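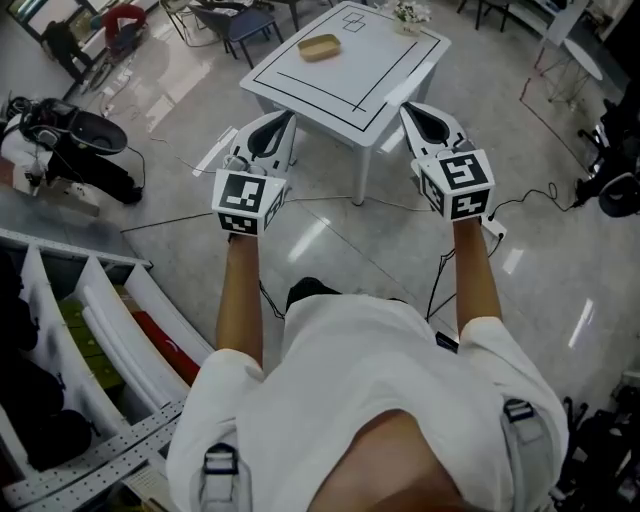
Polyxeni Dimitriou, Omid Rostami and Mabli Pumphrey
Correspondence: P. Dimitriou

Figure 1. Square table with a rectangular border and an inner line in black tape. A smaller outline of two overlapping squares lies near the far edge.

3.2 Surface markings and the use of shared tables

The 51 tables in the survey were spread across the Lisska and Tramell buildings, both of which let rooms by the half day. Each table was classed as unmarked, edge-marked or zoned. A table was recorded as edge-marked if tape or paint followed the outer edge only, and as zoned if any line divided the top into separate areas. Borders with a further line inside them (Figure 1) were placed in the zoned class, following the scheme used by Hosseinzadeh in the earlier Horness survey. Small outlines drawn apart from the main border were noted but did not change the class.

Bookings were taken from the front desk log, which gave 1501 usable entries after duplicates had been removed. An entry was dropped if the room number was missing or if the booking was cancelled before the start time. Entries made in August were kept, although the Tramell building closes its upper floor for part of that month and the number of rooms on offer is lower.

Tape was the most common form of marking in both buildings. Paint was found only at Lisska, on older tables moved from the ground floor. Where tape had lifted, the length of the loose part was measured with a steel rule to the nearest 5 mm. Lifting was greatest at corners where two strips met end to end, and least where one strip had been laid over the other and pressed down. Strips within 200 mm of the table edge lifted more often than those nearer the middle, probably through contact with sleeves and bags.

Zoned tables were booked for longer periods than unmarked ones, but the two classes were not evenly shared between rooms. Most zoned tables stood in the larger rooms, and room size alone may explain part of the difference. Escobedo repeated the comparison using the larger rooms only and found a smaller gap in the same direction. Edge-marked tables fell between the other two classes at Lisska; at Tramell there were too few of them to compare.

The effect of line colour was not tested. Cleaning records, which bear on the rate of lifting, are treated in Section 3.3 together with the Naseri wear scale.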